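Visiting the robot hall at the Solthorpe open day

I'd been looking forward to Solthorpe since September, and it was worth every minute of the drive (two wrong turns near Burkdale included). There were 17 of us in the afternoon group, and before anyone got near a robot we had a ten-minute talk on the house rules. Sounds dull? I loved it!

The rules are printed on one sheet and stuck up by each bench. Nobody reaches over a table while an arm is live. Power to the arm goes off at the wall switch before the objects are rearranged. Anything electrical that gets handled is on a list, and plugs and adapters for practice stay unconnected to the mains. Fingers are checked for wear every 50 hours and the check is signed for, with initials and a time.

Our guide said the sheet used to run to 43 rules and hardly anyone could remember them. Now there are 10, and people really do stick to them. The Cania team next door has copied the lot, word for word.

My favourite bench was the one with all the coloured plugs and chargers, and I could have stayed there until closing time. 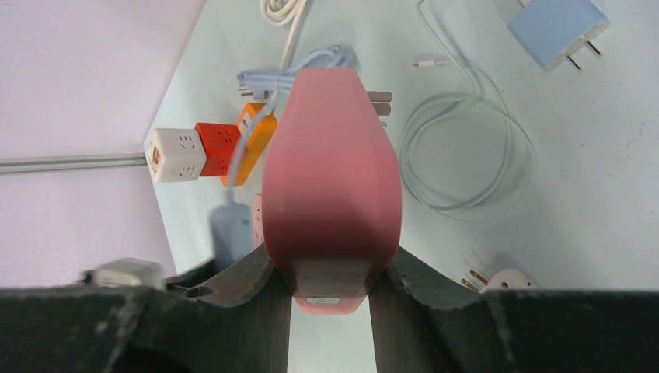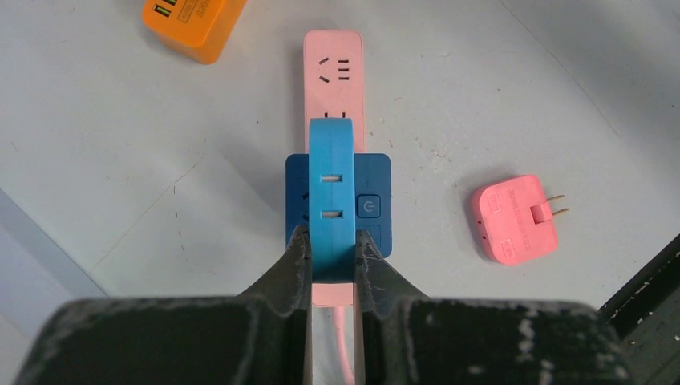 I asked what happens when somebody spots a fault, and the answer was that anyone, visitors too, may call a stop and no one is told off for it. I wish we had that at work! After tea we moved on to the Tedesco room for a chat about safe speeds, which ran well over, and I came home with four pages of notes.

Shared 17 times | 3 comments

Comments

marshlark: Is the sheet of rules available to take away? Our makerspace could do with it.

Pip_B: Went in the morning, the speeds talk was great. Bring a jumper, the hall is chilly.

oldvalve: Signing for the finger checks is such a good idea.

Recent posts
Burkdale steam fair in the rain
A morning at the Cania workshops
Packing for a day of open days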